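Ruvus Play Kitchen: progress report to the Fetiria Fund
1/5/22

The grant was for 800 pounds, of which we have spent 443, most of it on things shaped like lunch. The Sullar Street room now has its shelving, and the pretend food has been sorted, wiped down and put into use. Donations have been generous — nearly all of them fruit. We are well placed for dessert and rather thin on dinner.

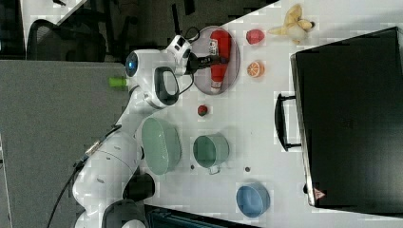

Play food and tableware on the white table, with the red squeeze bottle on its plate.

The bowls, pots and baskets in soft greens and blues have gone down well with parents, who say they would like them at home. The children prefer the banana with the opening peel. It has been promised to 5 different families and is going to none of them.

Two items are behind schedule. The Czerwiński shelf unit came without its back panel in December, and we still await the replacement. The washing-up rota exists on paper.

Next quarter we plan to buy vegetables, a second table and a box with a lid that shuts. We expect to stay within the remaining budget.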